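## 4. Portion Size and Serving Vessels in Shared Household Meals

Vessel size has long been treated as a minor variable in studies of home eating. The present section reports what the household diaries say about it. 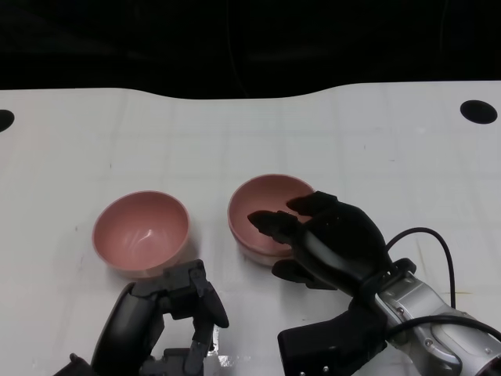

**Figure 3.** Two pink bowls of the same size and shape on a white tabletop.

Does the size of the bowl change how much a person serves at home?

In the diaries it did, though mostly for foods that are poured or spooned. Soup, cereal and rice portions rose with bowl volume, while portions of bread, meat and whole fruit stayed close to the same.

### 4.1 Sample and diaries

Households were recruited in the Manríquez district through notices in two grocery stores and a clinic. Of the 90 households that agreed to take part, 49 returned diaries complete enough to use. The others missed more than two evening meals or left the vessel column blank. Each household kept the diary for two weeks in November and weighed servings on a Jovix kitchen scale, which we supplied.

Diary entries were made before eating. Second helpings went on a separate line, and we add them to the first serving only where stated. Meals eaten outside the home were left out, as were meals for children under four.

### 4.2 Results

The effect was strongest for soup. People who moved from their smaller bowl to their larger one served themselves more, and few of them took less at the second helping to make up for it. Rice showed the same pattern but with a wider spread between households. In 29 households one person served everyone, and there the link between bowl and portion was weaker - the server seemed to work from habit or from the amount in the pot.

Friday meals were an exception. Portions were larger in every vessel, and guests were present more often than on other evenings. We ran the comparison again without them and the order of the foods did not change.

### 4.3 Limits

Bowl volume was measured by the households themselves, by filling each bowl to the rim with water. Some entries were clearly rounded. Shallow bowls are a further problem, as few people fill them close to the rim, and our measure probably overstates their usable volume. A fill line set below the rim would be a better choice in later work.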